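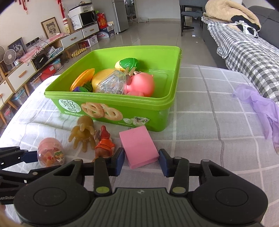 The case against the 22-step bedroom reset

Mpho Radebe has cleaned other people's houses in Wenby long enough to have seen most of the fads come through. She remembers the vinegar years. She remembers when every pantry in the suburb was decanted into matching jars, and how many of those jars ended up in the op shop with a rind of old flour in the bottom. So when I rang to ask what she made of the "reset", the long weekend routine that now fills half my feed, I was expecting a bit of scorn. I got a sigh instead.

"It's housework," she said. "They've put a name on it and now you can fail at it."

I went to see her on a Wednesday, between jobs. I should admit that I arrived half converted. I had bought the planner. I had also paid $64 for a bottle of Hirnard linen concentrate, which promises to "restore the sleep environment", and I wanted someone to tell me the money was well spent.

Radebe read the back of the bottle for a good while. "Restore it to what?" she asked. Then she sniffed the cap and handed it back. "Smells nice. So does clean cotton off the line."

Her objection to products like this is mostly about arithmetic. A capful goes in every wash, the bottle does 23 washes, and a household with a few beds gets through that faster than the label suggests. She uses an ordinary laundry powder, less of it than the scoop invites, and says the towels come out softer for it. I asked whether she had tested this properly. She hadn't, and she said so, which is more than I can say for the people selling the concentrate.

On how often sheets should be changed she is less of a hardliner than I had hoped. Once a week is what she does at home. Plenty of her clients go a fortnight. "If you shower at night and the dog sleeps in the laundry, a fortnight won't kill you. If you eat toast in there, that's a different conversation."

I put it to her that a routine helps people who are overwhelmed, and that a list on the fridge might be a kindness. She agreed up to a point. What bothers her is the length. The reset I had printed out has 22 steps, and step nine is wiping the light switches. She took my pen and crossed out everything she wouldn't do in a normal week. Three survived: strip the bed, open the window, vacuum under it as well as beside it.

"Under it as well" was said with some force. She reckons most of the dust people complain about is living beneath the mattress with the spare doona and a suitcase nobody has opened since the last trip to Perth.

We disagreed about storage. I like a labelled tub, preferably one of the clear Jemel ones with the clip lids, and I have read the argument that you can't keep a room tidy unless everything has a home. Radebe thinks this is a slogan for selling homes to things. In her experience a client who buys six tubs has six full tubs by April and the same mess on the chair. I said that my own tubs were going well. She asked what was in them. I could name the contents of two.

She isn't immune herself. When pressed, she owned up to an Adeleke steam mop, bought after a demonstration at a shopping centre, used for a month and now standing behind her laundry door. "It was very good on the lady's floor," she said.

I asked if she would write her own list, a short one, for readers who still want something to stick on the fridge. She wasn't keen. Every house is different, she said, and people would only add to it. Then her next client texted to ask whether she could come early, and she went looking for her keys – they were in the vacuum bag pocket, where she always keeps them.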